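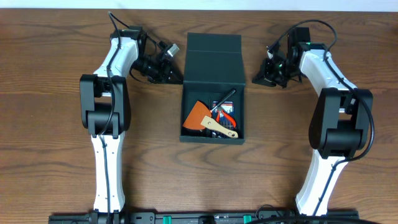
Figure 3. The two-arm cell with the toolbox open between the grippers. Wrist cameras and head camera were left in the same mounts for every finger set.

4.2 Comparing finger sets on the toolbox task

We had hoped to report this comparison in a single table. The table exists, and it says that the Cliter fingers are better than the Lodhi fingers, and anyone in a hurry may stop reading at this point. The rest of the section concerns why we trust that table less than we did in February.

Each finger set was given 40 episodes of the same task: handle the hand tools, deal with the box, close the lid. The controller was the Grindcombe joint-space controller described in Section 3, with gains unchanged between sets. Magnus Semple argued for retuning the gains per finger set, on the grounds that a fair test lets each contestant wear its own shoes. Mhairi Rankin argued that we would then be comparing Magnus's patience on two different afternoons. The gains stayed put.

Most of the disagreement between finger sets came from long, thin objects. A claw hammer is an awkward thing to ask of a small arm. The weight is all at one end, the comfortable place to hold it is at the other, and the shiny shaft in between offers a policy very little to look at.

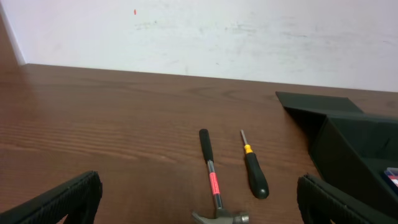

From the wrist camera the hammer and the screwdriver are close to parallel, and the learned policy had a habit of treating them as one wide object with a stripe of table down the middle. With the Lodhi fingers this produced 7 attempts to grasp both tools at once. We scored these as failures, although one of them was rather impressive. With the Cliter fingers the same confusion occurred 3 times. We would like to credit the finger pads for the difference, but pads do not see, and the more likely cause is that the two sets block slightly different portions of the lower image. An ablation with cropped wrist images is given in the appendix and points the same way.

The head camera suffers less from this problem and more from the opposite one. It sees every tool and has only a vague opinion of how high any of them is off the table. Policies trained on the head view alone were good at choosing an object and poor at arriving at it. Adding either wrist view fixed the arrival. Adding both wrist views cost more training time and gave us nothing we could tell apart from noise.

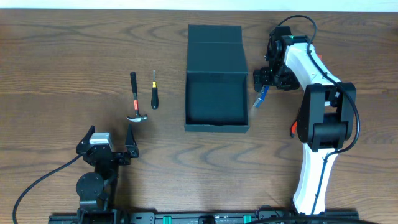 Page last changed: February, 4:10 p.m. (M. Rankin, wording of 4.2 only)

Placement relative to the box mattered more than we had planned for. When an arm works near a corner of the open box, its gripper has to come in at an angle, and the longer Cliter fingertips reach the rim before they reach anything useful. The Lodhi fingers are shorter and clear it. This is the one category in which the Lodhi set won, and we mention it in the spirit of fairness and because Magnus bought them.

We also ran both finger sets under the Zerville impedance controller, which forgives contact with the rim. Under it the gap between the sets narrowed on box contact and stayed the same on thin tools. Across both controllers and all restarts we logged 146 episodes, including several the analysis script rejected for missing wrist frames.

Lid closing was scored separately. It was included as an easy final step that would let every episode end on a cheerful note.
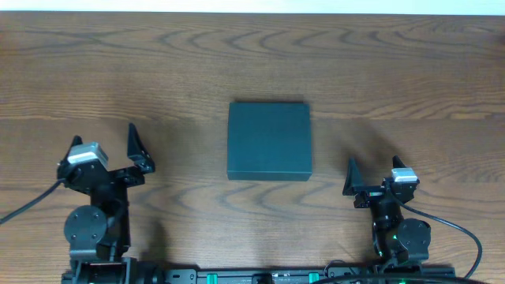
A closed lid is simple to detect from the head view, so we used it as the automatic success signal. The drawback is that a policy can close the lid with great confidence over a box that has nothing in it, and the signal will report a triumph. We caught this while reviewing episodes by eye and rescored the whole set by hand. The corrected scores are the ones in the table. The ordering of the finger sets did not change, but the margin shrank enough that we no longer describe it as large.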